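Let the Small Kitchen Stay Small
Gwion Foulkes

My first kitchen in Branside was narrow enough that the oven door and I could not both be in the same place. I cooked in it for nine years and I have never eaten better at home.
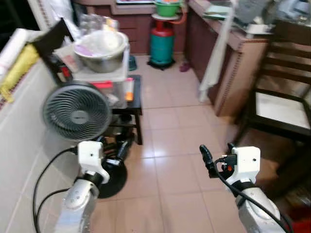
The case against knocking through

Every listing I read in Hollbridge now promises an open kitchen. The wall comes down, an island goes in, and the price goes up. I think we have talked ourselves into a bad trade.

A kitchen is a workroom. It gets hot and loud, and it smells of onions. A door handles all of that for free. Take the door away and you need a fan strong enough to clear a much larger room, and then you need to shout over the fan. My neighbors Štefánia and Ľudovít Slanina opened theirs up in June. They have a beautiful room. They also have a couch that smells of fried fish, and they eat out more than they used to.

Then there is walking. In a narrow kitchen the sink, the stove and the counter are a step apart. In the big ones I have cooked in, I carry a dripping colander across the floor to reach the drain. People call this space. I call it mopping.

What the money buys

The quote I got for removing one wall, before any cabinets, was more than I spent on food that year. The contractor was decent about it and told me the beam was most of the cost. For far less I could have had better light over the counter, a deeper sink and shelves up to the ceiling. Those are things a cook touches every day.

I will grant the other side its best point. A closed kitchen can be lonely, and for a long time it was a way of keeping one person, usually the mother, out of the conversation. Anyone watching small children while making dinner has good reason to want a view of the next room. A wide doorway or a hatch would give them one. Old apartments in Prulwood have hatches, and owners keep plastering over them.

Guests are the reason most people give for opening up. I had 12 people to dinner once in Branside. They stayed in the other room, the food came out in batches, and the dirty pans stayed behind a closed door until morning. I would not have wanted to look at those pans over dessert - or have anyone else look at them.

If your kitchen is small, cook in it for a year before you call anyone about the wall. Clear the counter and fix the light first.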